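## Splitting the business and personal accounts, part 2

In March I finally moved Adton off my personal current account. I trade as a sole trader, so the law didn't require it, but the bank's terms did, and I'd been ignoring that clause for longer than I should have.

The application asked for my Unique Taxpayer Reference, which is the ten-digit number on letters from HMRC. I had it. What I didn't have was proof of trading address in the business name. Every bill I get is addressed to me personally. Kieran Duggan, who does my books, suggested a supplier invoice, and the bank accepted one from Furkine on the second upload. The first was rejected because the scan had lost the bottom line of the address.
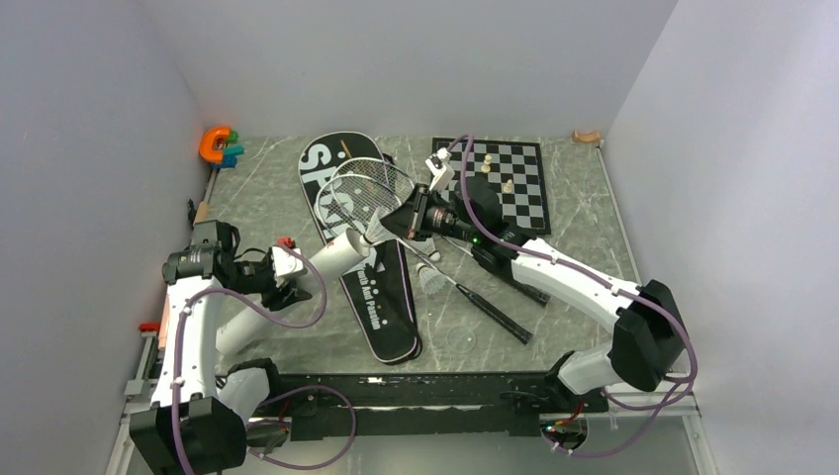
Moving the payments took longer than opening the account. I exported a year of transactions and sorted them by payee, which gave 105 payees, 41 of them for the business. Direct debits went across by themselves through the switching service. Card subscriptions did not, and each one had to be updated by hand on the supplier's own site. Allow up to 3 evenings.

Incoming payments were simpler. I put the new sort code and account number on the invoice template and emailed every client separately. Lilian Mabula at Lomurano rang me on the number she already had before changing anything, which is the correct procedure, and I wish more accounts departments followed it. Ó Gríofa paid into the old account anyway. I transferred the money the same day and put the invoice number in the reference so that Kieran could match it.

The old account stays open for now. I've set an alert on it for any credit over £1, and I check it on Tuesday mornings along with the VAT folder. Part 3 will cover the bookkeeping feed, which currently imports every transfer between my own accounts as income.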